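Chapter 3
Paying for College: Scholarship Programs

Each October, high school seniors begin filling out forms for aid. The Sesby Program, open to students in 64 counties, received 329 applications last year and gave each winner $800 toward tuition.

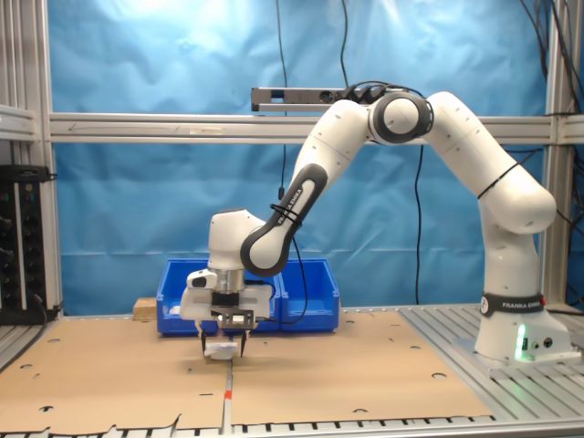
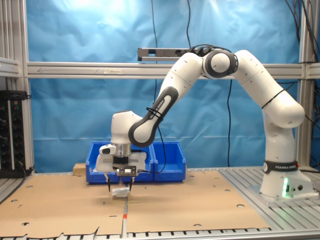

Does a scholarship have to be paid back?
A scholarship is a gift and is not repaid, but a student who drops out during the term may have to return part of it.

Section 3.1 covers who can apply.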